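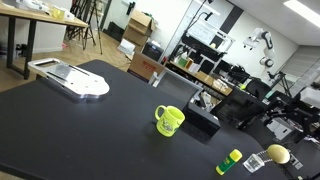 I have been trying to give up coffee since the first week of November, and I would like to report my findings to the four people who still read these. Day one was fine. Day one is always fine, you're still running on the day before. By day two I had read the same email five times and replied to a different one. The thing I miss most is the mug, a neon-yellow one with a round handle, visible from most of Jenville, and holding it used to count as having a personality before nine.

2/ Background: my doctor did not tell me to quit. My doctor said "maybe cut back a little," in the tone you'd use on a man carrying too many grocery bags. I decided on my own to go to zero. I have never cut back a little on anything. I once gave up bread and then ate a baguette in a parked car.

3/ For the record, I was at five cups a day. Six if there was a meeting. I did not consider the sixth one to be coffee so much as a prop.

4/ The headache shows up on the second afternoon and sits right behind the left eye, like a tenant. Aspirin makes it quieter. It does not make it leave. I went to bed at 7:40 and lay there listening to my neighbor be awake, which he was doing very well.

5/ Yayra Sarpong quit two years ago and has been no help whatsoever. I asked her how long the fog lasts. She said "what fog?" and went for a run.

6/ Things people have told me to drink instead: hot water with lemon, hot water without lemon, mushroom powder, roasted chicory, and something called Kivano, which comes in a brown pouch and costs $18. I bought the Kivano. Of course I bought the Kivano.

7/ Kivano review: it is brown. It is hot if you make it hot. The back of the pouch says "notes of cocoa and forest," and I'd agree there is a forest in it. I drank the whole cup standing up, the way you'd listen to bad news.

8/ Chicory is better. Chicory tastes like coffee described over the phone by somebody who liked it. I've had it every morning this week with too much milk and I've started to look forward to it, a sentence I did not expect to type about a root.

9/ What I hadn't planned for is the time. Going to get coffee, waiting on the coffee, standing next to other people waiting on the coffee – I had a good 60 minutes a day tied up in that. I now have an extra hour. I've spent it looking at flights to places I'm not going.

10/ Also it's a social problem. "Want to grab a coffee?" is how adults say "want to talk?" and there is no second version. "Want to grab a chicory?" sounds like a threat. Emilian Preda asked me on Thursday and I said yes, then ordered a peppermint tea, and he looked at me as though I'd taken my shoes off.

11/ He then told me decaf still has some caffeine in it. I know, Emilian. I've been leaning on that fact since breakfast.

12/ Yes, I had a decaf. Small one. Kyei, the place on the corner by the post office, does a decent one and they don't make a face about it. I'm counting it as medicine.

13/ Sleep update, for those keeping score: better, annoyingly. I used to wake up at 3 and go over every conversation I'd had since high school. Now I wake up at 5:30, rested, with nothing on my mind and nothing to drink.

14/ My temper is a different story. I sighed at a printer for so long that someone came to check on it. On it, to be clear. They went right past me to the printer.

15/ I still have a Sturkon grinder on my kitchen counter. It weighs as much as a toddler and has 30 settings, of which I've used one. People keep saying to put it in a closet. I dust it. I'm not ready to talk about the closet.

16/ A few of you have asked what the goal is. Originally, 20 days and then reassess. "Reassess" was doing a lot of work in that sentence and we all knew it.

17/ Current thinking: one cup, mornings, weekends only, and a real one. So yes, cutting back a little. I'd appreciate it if this didn't get back to my doctor.

18/ Anyway, if anybody wants most of a pouch of Kivano, it's yours. I'll cover the postage.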